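Gripper practice at Skemdale: the wrist view

These pages go with the handling rules we use on the small-parts cells at Skemdale. The rules themselves are short and fit on one side of paper. New starters kept asking what they looked like in use, so Selim Ateş and I have been putting the pages up one rule at a time. This one covers rule 2, the approach to an upright container, and what has to be right before the fingers are allowed to close.

Everything on this page is done in simulation first. We write the approach, run it 100 times with small changes to where the container stands, and only then book time on a real arm. The Brivgate site does it in the other order and has its own reasons, mostly to do with the length of their shifts.

The rule reads: "Stop with a finger on each side and a clear gap at both. Check the gaps are even. Then close." It used to say "centre the gripper over the part", and people took that to mean the middle of the camera view. The camera on our arms is not mounted dead centre, so a container in the middle of the view can still be off to one side between the fingers. What matters is the gap between each finger and the wall of the container. Where the container sits in the view matters a good deal less.
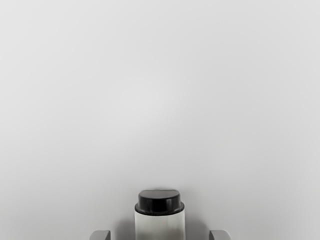

Even gaps are worth the trouble for a simple reason. If one finger arrives early it pushes, and a light container will slide or tip before the second finger gets there. With a capped container the push is often low down on the body and the weight of the contents decides what happens next. In our runs we count any movement before both fingers touch as a failed approach, even when the pick itself goes on to succeed.

Finger height comes next. For anything with a cap, the tips stay below the rim and the grip is taken on the body. Caps come loose, and they vary more than bodies do. Some have a rim that sticks out slightly, and a finger that catches under it will lift the cap and leave the rest behind. The rule sheet gives no fixed distance below the rim. The person setting up the job picks one, writes it on the job card and signs it.

Lighting is covered by rule 5, but a word on it belongs with the approach. Pale containers on a pale surface are hard for the vision step, and a dark cap can end up being the only strong edge it has to work with. That is fine for finding the container. It is poor for measuring the gap, as the gap lies beside the body and there may be soft shadow in it. Set the gap check on the body outline, and if the outline can't be trusted, fail the check and call a person over.

Stopping before closing costs time, and we do get asked whether it can be dropped once a job has settled down. It can't. The pause may be shortened on a job with a clean record, down to the shortest the controller allows, but the check still has to run and still has to be logged. The log for the last job we moved over to the real arm ran to 869 entries, and Selim read all of them on a Monday morning before signing it off. Roughly 13 needed a second look. They were all the same fault, a gap reading taken while the arm was still settling, and a longer wait cleared it.

One more point for anyone copying these rules to another site. They were written for two-finger grippers with flat-sided tips. Suction tools and three-finger hands need their own wording, and the Zaseo cells use a separate sheet. Please don't mix the two on one card.

The next page will cover rule 3, closing force and when to let go.

Comments

Bart Verbeke
Useful, thanks. We had the same trouble with "centre over the part" on our sheet and ended up with a sticker on the monitor. Changing the wording is better. Do you log both gap values or only the difference?

Selim Ateş
Both values. The difference alone hides the case where the gripper is open wider than it should be.

palletpete
Would like to see a minimum distance under the rim, even as a starting point. "The setter picks one" is how we got into a mess with the squat tubs.

Selim Ateş
Fair point. We left it out as the heights vary so much. I'll raise it when the sheet comes up for review in May.

R. Öztürkmen
Is the rule sheet available as a print version? The one pinned up in our bay is two revisions old.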